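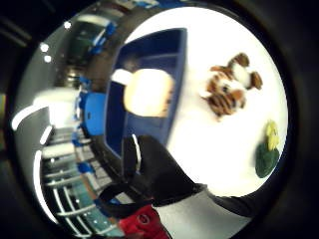
Blog > Out and About > Maps and Wandering

Getting the hang of contour lines (finally)

September 6, 2023

I have walked up hills for most of my adult life without being able to read the brown squiggly lines on a map. There, I've said it. I could find a car park, a pub and a footpath, and I had a rough idea that lots of lines squashed together meant I'd be puffing, but that was my limit. If you'd asked me whether a particular set of wiggles was a valley or a ridge I'd have gone for a coin toss and a confident voice.

What sorted me out was a wet weekend in Gidura, back in the spring. I'd booked a room above the bakery for three nights, planning to walk all day every day, and it chucked it down from the moment I got off the bus. So I sat at the window with the local walking map, a pot of tea and a cheese scone the size of my fist, and I decided I was going to learn the blasted things.

The first job was finding out how far apart they were. I'd always assumed every map used the same gap, and no! It's printed in the key, in tiny letters, and on mine it was ten metres. My other map of the same area, the older one with the coffee ring on it, has them every five. Which explains a lot about the day I thought I was in for a gentle stroll and had to sit on a wall for a while with my head between my knees.

Then I picked one line and followed it with a blunt pencil. Just one. I chose the 400 metre line because it's drawn a bit thicker than its neighbours and I could see it without my glasses. It went along the side of Drakos, which is the big lump you see from the village, then it shot inwards up a stream, turned round and came back out the other side, wobbled across a shoulder and ended up more or less where it began. It took me ages and I lost it twice where the map had been folded. But by the end I had the oddest feeling, as if I'd walked round the hill without going up or down at all. That's all a contour line is, of course. I knew that in the way you know things from school, but I'd never felt it before.

The bit that had always confused me was the Vs. When contours cross a valley they make a V shape, and when they cross a ridge they also make a V shape (thanks for that). The trick is to look at the heights. If the V points towards the higher numbers you're in a valley, and if it points towards the lower numbers you're on a spur. If there's a blue line down the middle then it's a valley and you can stop worrying. I wrote this on the inside of the map cover in biro and I still check it.

Another thing I hadn't clocked is that the numbers on the lines are usually printed so the top of the number faces uphill. Go and look! I must have had a dozen maps in the house for years and I'd just thought the printers were being untidy. Worth checking on your own map before you rely on it, but all of mine do it.

On the last day the rain eased off to a sort of drizzle and I went up Drakos to test myself. Before setting off I'd guessed from the map where it would get steep, where it would level out and where I'd want my sandwiches. The steep bit was exactly where I'd said. The level bit was there too, though the map hadn't mentioned it would be a bog. The sandwiches I ate far too early, at the stile, so that part of the experiment was a failure.

What the map couldn't tell me about was the little stuff. With lines every ten metres you can hide a surprising amount in the gaps. There's a nasty dip just below the top, eight metres deep I'd say, and it doesn't show up at all. You come over what you think is the summit and there's the real one, across a hollow full of rushes, looking smug. I said something rude to it.

I've been practising at home since then. My favourite way is to take a photocopy of a bit of map, choose a straight line across it, lay a strip of paper along the line and make a tick wherever it crosses a contour. Then you put the strip at the bottom of some squared paper, plot the heights above the ticks and join them up. You get a side view of the hill! It's a lovely way to spend a Sunday evening. Do be careful how tall you make it, though. My first one of the path from Enitz down to the river looked like something you'd need ropes and oxygen for, and the real drop is 86 metres, which a toddler could manage with a biscuit in each hand. I'd stretched the upright scale far too much. Second go was better, third go I coloured in.

I tried one from memory as well, of the lane I walk to the post office, and then checked it against the map. Hopeless. I'd drawn a great big climb by the chapel where there's hardly any, and I'd left out the long slow pull past the allotments completely. I suppose I'm always carrying parcels at one end and chatting at the other.

Next up is Rorura, in October if the buses are still running. The round I fancy is 11 miles and I've counted 26 contours on the way to the high point, so I know what I'm letting myself in for. The one thing I can't work out is a patch on the north side where the lines all run together and there's a lot of black scribble on top. I think it's crags. If any of you have been up that way, do leave me a comment and tell me whether the path goes round them or through, and whether the tea hut at the bottom is open on weekdays.

We use cookies to remember your settings and see which posts get read. By carrying on you agree to this. Accept | Manage cookies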